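Release notes and data card for the shelf-and-jar set recorded on the Burkmont two-arm bench cell. The set ships with the Fadau evaluation kit and can also be downloaded without the hardware. Last revised March 2024.

# Burkmont Bench Cell – Shelf and Jar Set

## Summary

| Item | Value |
|---|---|
| Hardware | Burkmont bench cell, two arms, parallel grippers |
| Control software | Fadau runtime |
| Task family | Shelf-to-table and table-to-shelf transfer, two-arm hold |
| Episodes | 47 |
| Object layouts | 9 |
| Arms per cell | 2 |
| Labels | Task text, phase marks, success flag |

## Cell

Both arms mount on plates bolted to a metal rail along the front of the enclosure. The work surface is green, and the walls carry a faint wavy line print. Corner posts and the hook rail at the back are aluminum. Do not remove the hook rail: the Fadau calibration routine uses its two ends as reference points.

Fixed items in every layout are the two-tier shelf, the wire basket on the left wall and the metal scroll stand. Jars, cups and snack bags are movable and change from layout to layout.

## Tasks

**T1 – single-arm transfer.** One arm takes a jar from the lower tier and sets it on the table, or the reverse. The other arm stays clear of the shelf.

**T2 – two-arm hold.** Both grippers close on opposite sides of one jar and keep it between them for the length of the hold phase. The episode fails if either jaw loses contact before the release mark.

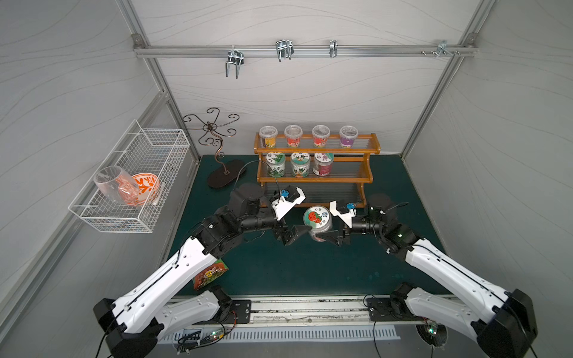
*Figure 1. T2, hold phase. Strawberry-label jar between the two grippers.*

Contact in T2 is judged from gripper position and motor current. There is no force sensor at the wrist, and the current signal is noisy at low closing speeds. Users who need contact timing should filter it before use. The filter used for our own phase marks is in `tools/phase_filter.py`, with its settings in the header.

## File layout

```
shelf_jar/
 episodes/
 <episode_id>/
 video/
 joints.csv
 gripper.csv
 meta.json
 layouts/
 tools/
 CHANGELOG.md
```

`joints.csv` has one row per control step, left arm first. Angles are in radians. `meta.json` holds the layout ID, the task text, the phase marks and the success flag. Video and joint data share one clock, so no offset is needed.

## Phase marks

Each episode is split into `approach`, `grasp`, `hold`, `place` and `retreat`. A phase may be missing. T1 episodes have no `hold`, and failed episodes stop at the last phase reached. `approach` covers all motion with an open gripper, including pauses and corrections over the target.

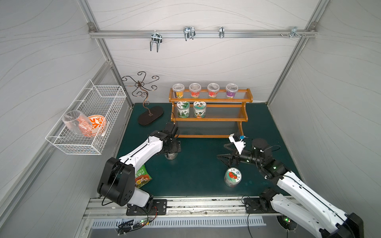 *Figure 2. Right gripper open above a jar on the tabletop. Left gripper in front of the shelf.*

Jars do not always stand flat. Object tilt is not labeled, and the success flag for T1 only checks that the jar is inside the target zone with the gripper open.

## Known issues

- Clear plastic and glass give poor results with most depth methods. The set includes color video only.
- Cables at the wrist can pass in front of the jar label during `grasp`.
- The January build wrote the left and right gripper columns in swapped order. Files from that build must be converted with `tools/fix_columns.py`.
- Arm links hide part of the table in many views. Do not assume that an object missing from one view has left the cell.

## License and support

Data is released for research and internal evaluation. Resale needs a written agreement with Priedītis, the kit distributor. Hardware faults go to Burkmont through the form packed with the cell. Errors in labels or scripts should be filed in the Grinus tracker, with the episode ID and the build name from `meta.json`.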